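Short thread on a fault that ate most of our November. Writing it down so the next group searching for it finds something.

Setup: hand-held grippers, used in pairs, recording people doing ordinary jobs around the house. The demos train a policy for the two-arm station at Gindetden.

Symptom: during a towel fold, the left arm closed early and drove its fingers into the table. The force limit tripped and the arm stopped. No one was near it. One cracked finger, one bent mount.

We blamed the arm first. Swapped the mount, recalibrated, ran it again the next morning. Same early close, same side.

Then we blamed the Cleneo controller. Logs were clean. It was doing what the policy asked for.

The policy was asking for the wrong thing. The left and right streams in part of the training set were out of step by 18 frames. The left hand always looked like it was ahead.

Cause: our sync script matched clocks once, at the start of a session. If one gripper restarted partway through, it came back with its old offset and the script accepted it.

252 sessions checked by hand. 118 had the offset. All of those are out of the set now.

Changes: clocks are matched at every clip, and a restart ends the session. Gourlay, our test station, now runs each new policy at reduced speed with a foam block on the table before it goes near a real one.

Still open: why the grippers restart at all. I suspect the battery contacts. Will add to this when I know.

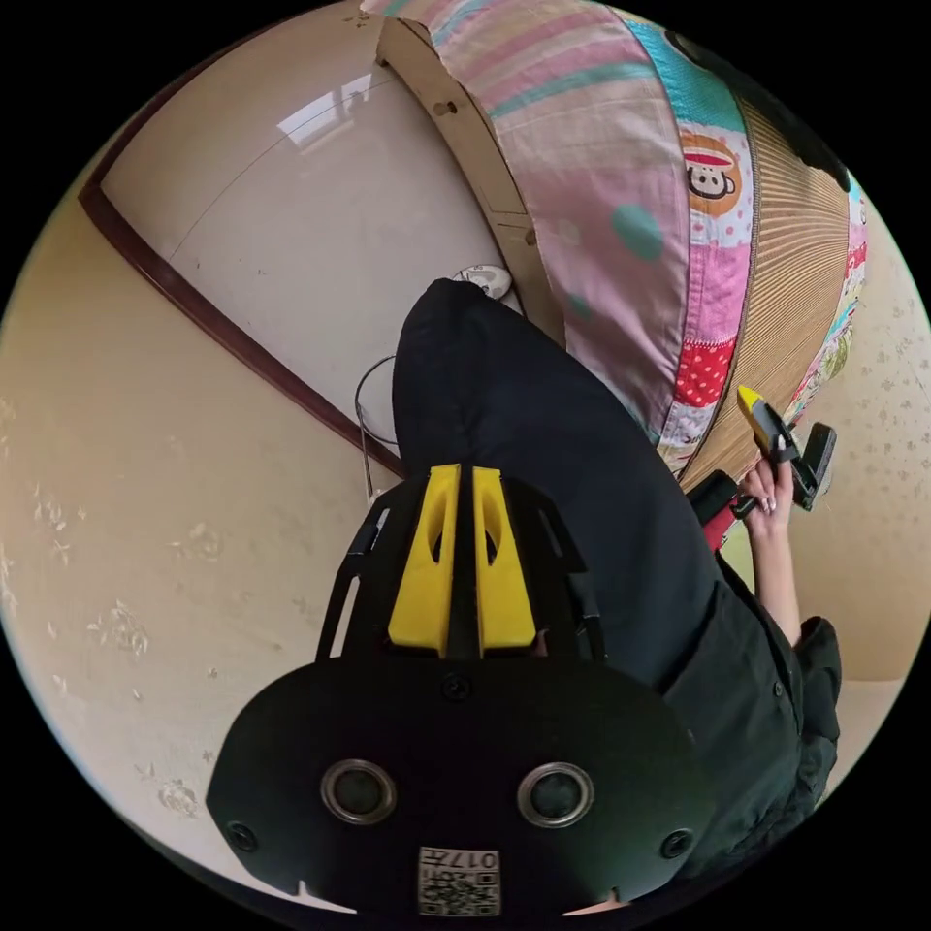

Gripper 017 and a second one, home recording.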